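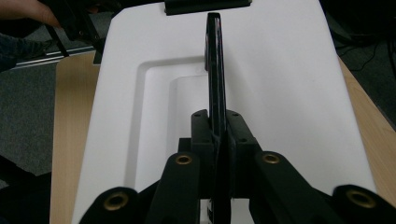

Gripper over the white pocket board, black plate held between the fingers.

Wokance: a plate-and-pocket handling set, with the rules we record by

Hi! I'm Debora Marino and I look after this folder. Catriona Halliday set up the bench and wrote the first version of the rules on two sticky notes, and I've been turning them into something a new person can follow. If you only want the files, skip to "What you get." If you plan to add recordings of your own, please read the whole thing, because I will send back anything that doesn't follow it (nicely, I promise).

Version date: 2026-06-02

What you get

There are 772 recordings in the main folder and 466 in the one called medumell. Medumell is our name for the stricter protocol, where the operator has to pause before touching the board. The main folder is older and looser. I'd start with medumell if you're training anything that cares about contact, and use the main folder for everything else.

Each recording has the video, the gripper opening over time, and a short text note. The notes are written by whoever was holding the gripper, so the style is all over the place. Catriona writes full sentences. I write things like "ok, bit fast."

The parts

The board is white, with rounded edges and a recessed pocket that has a smaller stepped level inside it. The plate is thin, flat, black and a little glossy. That gloss matters more than I expected! It picks up reflections along its length, and a model that has learned to follow a bright streak will fall apart as soon as you change the lights. Please don't sand it, tape it or paint it. If you need a dull plate, make a second one and record it under a new name.

Rules for recording

1. Hold the plate on edge, between the finger blocks. If it has tilted in the grip, stop and start a new recording. Don't fix it with your other hand halfway through.

2. Keep the brass-colored bushings clean and look them over before every session. If an arm feels stiff, write that down and tell Catriona before you record anything.

3. No hands over the board once recording has started. Hands near the rig at the side of the table are fine, and you'll find them in the videos. I don't crop them out. Faces are another matter: if one shows up, the recording gets deleted, no discussion.

4. Overhead light only. No desk lamps, even if the pocket looks flat to you. The shadows on the pocket walls are enough to read the depth from.

5. Check that the board hasn't crept along the table. Do this between recordings, never during one.

6. Cables stay on the floor and off the table. We had a bad afternoon in January with a cable looped over a corner of the board, and I lost a whole batch to it.

7. Failed tries stay in. Mark them "miss" and move on. I know it stings to keep the ugly ones, but a set full of clean successes taught our first model to be wildly overconfident, and I don't want to go back there.

Naming

Board name, operator initials, then a running number. We're up to 2325 on the running number, and yes, that's a lot more than the recordings you can download. Numbers are never reused, so practice runs and deleted recordings leave gaps. Please don't "tidy" them. A script that assumes the numbers run without holes will break, and then I get an email.

The older board was called Hứa, and some scripts choke on the accents. Use hua in file names and keep the proper spelling in the notes.

Checking before you upload

Run the Esus checker on your folder. It looks for missing notes, dropped video and gripper readings that jump. It can't tell whether you followed the handling rules, so a second person has to watch the recordings too — at normal speed, start to finish. Put both sets of initials in the note. Reviewing your own work doesn't count, even when the lab is empty and you're in a hurry. I've tried to talk Catriona into an exception and got nowhere.

What it's not good for

Please don't use this to make safety claims about a robot working near people. The gripper is hand-held and a person decides every move, so there's nothing in these files about stopping distances, force limits or what a powered arm would do when someone reaches in. You'll need your own risk assessment for that.

I'd also be careful about force in general. We record how far the fingers are open, and that's a poor stand-in for how hard they're pressing.

Changes

If you want to change a rule, open an issue and say which recordings it would affect. Small wording fixes can come straight to me. Anything that touches rules 3 or 7 needs a yes from both Catriona and me, and old recordings keep the rules they were made under — the rule version is on the first line of each note.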